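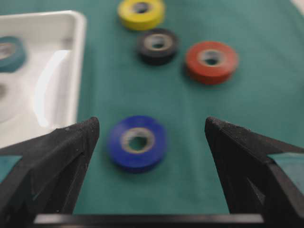 Rarkadau Tape Roll Set

Version 1.1, 2026-10-15

Contents of this file
1. What the set is for
2. Task
3. Station and hardware
4. Finger variants compared
5. Cameras
6. Episode layout
7. Labels
8. Collection procedure
9. Known problems
10. Suggested splits
11. Changes since the previous version
12. License and citation

1. What the set is for

Rarkadau is a set of teleoperated pick-and-place episodes recorded to compare two finger shapes on the same pair of arms. The objects are rolls of electrical tape in several colors. The target is a white tray. Everything was recorded at the Drillanley bench on a green cloth.

We made the set for one narrow question: does a tapered, pointed fingertip pick up a flat ring more reliably than the square fingertip we had been using? A roll of tape lying flat is a useful test object for this. It can be held across its outside, or with one fingertip in the hole and one outside. Those two grasps load the fingers differently, and an operator who can't get one of them will usually switch to the other. We wanted to record how often that happens and with which finger.

The set can also be used to train a small sorting policy, and we have done that. It wasn't designed for broad training. There is one bench, one cloth and one kind of object.

2. Task

The operator moves rolls from the cloth into the tray, one at a time, until the episode prompt is satisfied. Prompts come in three kinds:

all: move every roll into the tray
color: move the named color or colors only
row: place the named colors in the tray side by side, in the order given from left to right

Left and right are always from the head camera's point of view. Rolls stay flat throughout. An episode in which a roll ends up on its edge and rolls away is kept and marked, provided the roll stays on the cloth.

For row prompts the rolls should not overlap or rest on the rim. Exact spacing is not scored.

3. Station and hardware

Two arms face each other across the bench with the cloth between them. Each carries a parallel two-finger gripper. The controller is a Wadeo dual-arm controller running the stock position loop, with the force limit set to the lower of its two presets. Leader arms are the matching Wadeo pair. No force feedback reaches the operator.

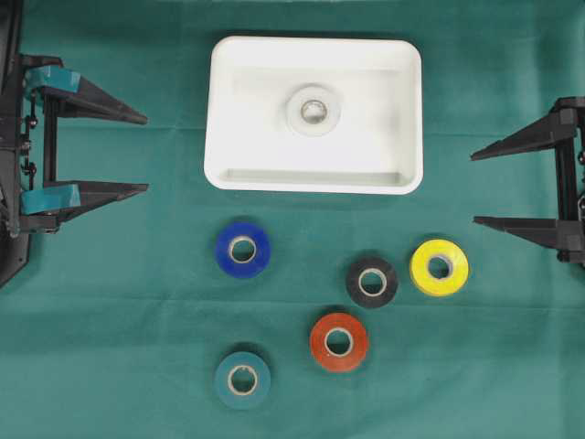 Starting layouts are drawn by script and then set by hand, so positions are close to the drawn ones but not exact. The tray goes down first, with its long side facing the operator's end of the cloth. Rolls follow in the listed order. In a mixed layout like this one, with blue above teal on the left and black, yellow and orange-red grouped to the right of them, either arm can reach the first roll without crossing the other. Teal is the color to watch, since the roll nearly matches the cloth and the pale core is the easiest part of it to find. Both grippers are opened fully before the episode timer starts.

The tray has a round fitting in its floor. It does not affect placement much in the lower half of the tray. In row episodes a roll can come to rest against it and sit slightly tilted, and the annotators mark this as "placed, tilted" and count it as a success.

The cloth is not taped down. It picks up creases over a session and is pulled flat at the start of the next one. Crease positions differ between sessions, so anyone training on the head view should expect some change in the background.

4. Finger variants compared

Tapered (variant T). Long black fingers that narrow to a point. This is the variant in all pictures in this file.

Square (variant S). The fingers supplied with the grippers. Shorter, with a flat end.

Both variants were run on the same arms with the same controller settings and the same list of layouts. Each variant has 100 scored layouts. The remaining episodes are practice, repeats, and prompts added later, and they should not be used for the comparison.

What we saw:

Variant T gets into the gap between two neighboring rolls where variant S pushes one of them away. This is the largest difference in the set. On layouts with rolls close together, operators using S often began by nudging the rolls apart, which adds time and sometimes moves a roll out of easy reach.

Variant T makes the inside-outside grasp easy. With S, operators mostly avoided it, and two of the three operators stopped trying it after the practice block.

Variant S holds better across the outside of the roll. The flat end gives more contact. With T the roll can pivot between the points when the arm moves fast, and the operator has to wait for it to settle before lowering it into the tray.

Neither variant is good at releasing close to the tray wall. The outer finger needs room to open, and the wall is in the way. Operators worked around this by releasing early and pushing the roll into place.

We now use T for this bench. Someone moving heavier or taller objects would probably choose S, and the set has nothing to say about that case.

5. Cameras

head: fixed above the bench and looking down. Covers the cloth, the tray and both grippers in their rest positions.

wrist_left, wrist_right: one small camera on each arm, looking out between the fingers.

We tried two lenses on the wrist cameras. The narrow lens gave a sharper roll at grasp height but lost sight of the tray during the approach. The wide lens keeps more of the surroundings in view. It is softer both far away and very close, so the target roll may be slightly blurred in the last part of the approach. All scored episodes use the wide lens. The narrow-lens episodes are in the folder lens_test and have no grasp labels.

Camera clocks are matched by the controller. The head stream can lag the wrist streams by one frame. We left this as recorded.

6. Episode layout

The set holds 1,130 episodes. Each episode is one folder:

head.mp4
wrist_left.mp4
wrist_right.mp4
joints.csv
gripper.csv
prompt.txt
labels.json

joints.csv holds measured and commanded positions for both arms. gripper.csv holds opening width and motor current. Widths are in millimeters, measured at the finger base. For variant T the width at the tips is smaller than the value in the file, and the correction depends on the opening. A lookup table is in calib/tips_T.csv. 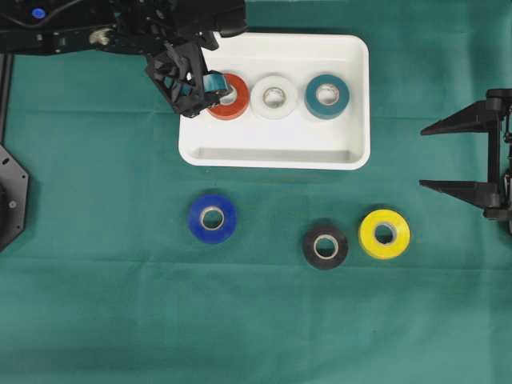

Row placement by the left arm: red-orange, white and teal in the tray; blue, black and yellow on the cloth.

7. Labels

Labels were written by hand from the video after collection.

grasp: outside, inside-outside, or unclear
arm: left or right
result: placed, placed tilted, dropped, pushed, or not attempted
regrasp: number of times the fingers opened and closed again before lifting
color: as named in the prompt

Color names follow the prompt list: blue, black, yellow, red, teal, white. The red roll looks orange in some sessions and has been called orange in notes. It has a single name in the labels, and that name is red.

"Unclear" is used when the gripper hides the grasp in the head view and the wrist view does not settle it. This is common at the left end of the tray, where the left arm covers the roll it is placing. If your work depends on the grasp label, use the wrist streams first.

8. Collection procedure

a. Pull the cloth flat.
b. Place the tray and the rolls from the layout sheet.
c. Load the prompt. The operator reads it aloud.
d. Open both grippers and move to rest.
e. Start recording.
f. Run until the prompt is done or the time limit is reached.
g. Stop, return both arms to rest, and write the result on the sheet.

The time limit is 72 seconds for all prompts. That turned out to be short for "all" prompts with variant S, and several of those episodes end with rolls still on the cloth. They are scored as they stand.

Fingers were changed between sessions and never during one. Tip calibration was run after every change.

9. Known problems

Teal roll on green cloth. Our color detector misses it in some head frames and finds it again when a gripper shadow passes. The joint and gripper data are fine.

White roll in white tray. Same problem in the other direction. Before placement the roll is easy to find, and after placement it nearly disappears. The core is the best cue.

Shadows. The arm throws a dark shadow over part of the tray during placement. We did not add a second light.

Wear on the T fingertips. One pair was replaced partway through collection. Sessions after the change are flagged tips_new in labels.json.

Left arm bias. Operators preferred the left arm whenever a roll could be reached with either. If you train one policy for both arms, balance the data first.

Loose tape ends. A roll whose free end has lifted can stick to a fingertip on release. Ends were pressed down between sessions, but a few of these episodes are in the set and carry the note "stuck".

10. Suggested splits

Use the files in splits/. The split is by layout, so no starting layout appears in both train and test. Please don't split by episode. Repeats of the same layout are close enough that test scores come out too high.

For the finger comparison use splits/compare_T.txt and splits/compare_S.txt and ignore everything else.

11. Changes since the previous version

Fixed swapped wrist streams in two sessions.
Merged the color names orange and red.
Added calib/tips_T.csv.
Removed episodes with a missing head stream.

The next update is planned for November and will add motor temperature to gripper.csv. No new episodes are planned.

12. License and citation

Free for research and teaching use. For other uses write to the Louro data desk.

Cite as: Louro, Rarkadau Tape Roll Set, version 1.1.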